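Home | Classes | Opening hours | Gallery | Find us

Bench day at Harkgate

Every gym has a poster asking members to wipe down the equipment. Ours has been up so long that the poster could do with a wipe itself. So on the first Wednesday of January we gave the weights corner its proper going-over, with water, a cloth and a certain amount of muttering. A few pictures from the black bench, by far the most sat-upon object in the building. 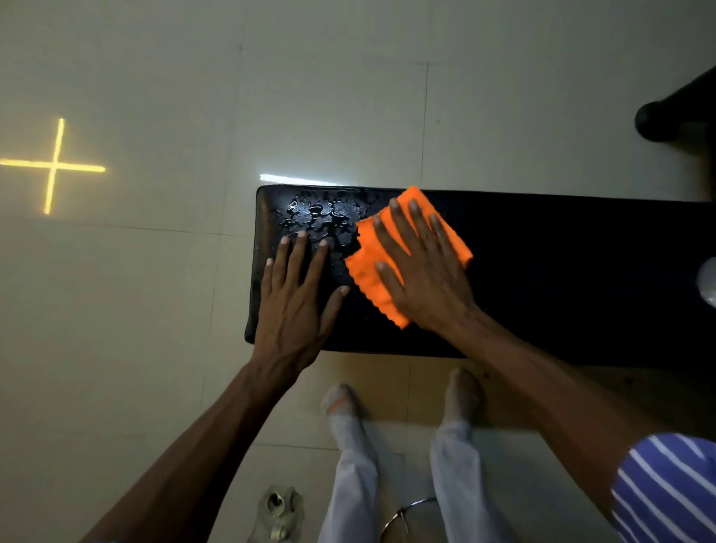 How often should a padded bench be cleaned?
A quick wipe after each person, and a slower clean of the whole pad once a week. Ours had been getting the first of those on good days.

The orange cloths came from Mousavi on the high street, who sell them in packs of 4 and will tell you at length why yours at home are the wrong sort. They're microfibre, and they pick up chalk better than the old tea towels did. Please don't take them home. We know how many we started with.
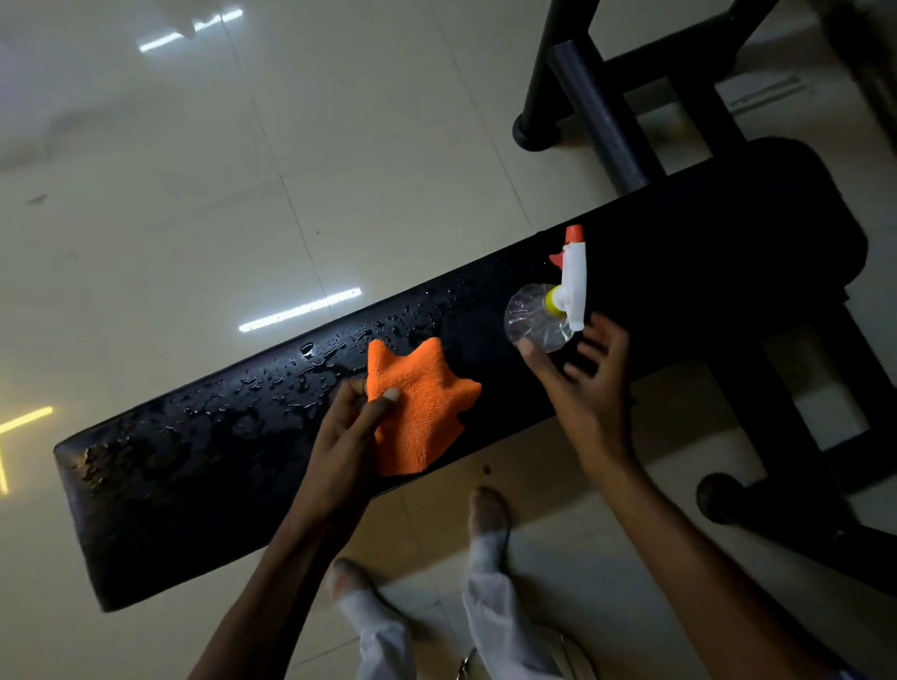 As for what goes in the bottles, it's mostly water with a capful of something mild. The strong stuff we tried in the Prusport days smelled like a swimming bath and left the vinyl feeling like toast. Spray, leave it a minute or 2, then wipe along the length of the pad and don't forget the sides – sweat doesn't stop politely at the top.

While you're down there, have a look at the seams. A small split can be patched for pennies, but a new pad from Prundatness is £200 before delivery, and we'd sooner spend that on a heater.

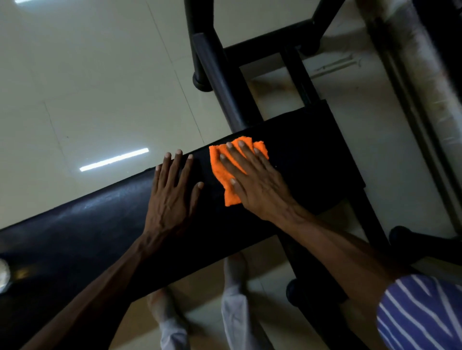
The dumbbells get their turn next month, then the mats, which we are all looking forward to enormously. If you'd like to join in, bring old clothes and low expectations. Tea is provided. Biscuits depend on who gets there first.

Comments (3)

deadlift_dad: Can confirm it squeaks now. Nearly slid off during my warm-up.

Morning regular: Could the mats be done BEFORE the dumbbells please? Anyone who does the 7am stretch class will know why.

kettle_belle: I may have one of the orange cloths. Will bring it back.

Contact us | © Harkgate Gym | Back to top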